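# Plodach gripper build: FAQ

Last edited 4th July. Covers the hand-held version built at the Drudley shared workshop. 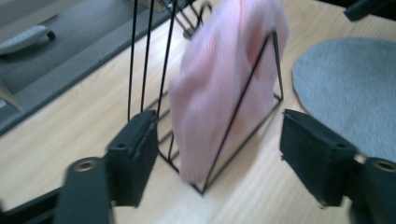 *Plodach fingers open, with pink knitwear on the wire stand.*

## What is Plodach?

A two-finger gripper you hold in your hand, with a camera looking down between the fingers. You pick things up with it and the camera records what the fingers see. The clips are used to train the arm we are building, called Plutby.

## Is Plutby finished?

No. The base and shoulder turn. The elbow is waiting on a new bracket. Until then all recording is done by hand.

## What are the bushings for?

They sit in the finger links at the pivots. The June version ran screws straight through the links and the holes wore oval. If you have that version, print new links before you fit bushings. Drilling out the old ones leaves the fingers crooked.

## How tight should the pivots be?

Tight enough that the finger doesn't wobble sideways, loose enough that it closes under the trigger spring. Tighten fully, then back off a little and try the trigger.

## Why record with knitted things?

Fabric folds and catches on wire, and the arm will have to deal with laundry. Hard blocks were too easy. Any wire stand will do if it doesn't tip over when you pull on it.

## My clips are blurry. Should I delete them?

Keep them unless the whole clip is blurred. A fast pull will smear a few frames and the training script copes with that. If every frame is soft, add light or move slower.

## How many clips do you need?

We have 400 and want 2000 before the first training run.

## Where do the files go?

On the shared drive, in the folder called Rusnák (the name of the training script). One folder per session. Don't rename the clips, the script reads the file names.

## Can I borrow the gripper?

Yes, for up to 9 days. There are 2 sets of finger pads in the box. Please put both back, and charge the battery before you return it.

## Can I print my own?

The files are on the same drive under "fingers". Print the links flat, with no supports.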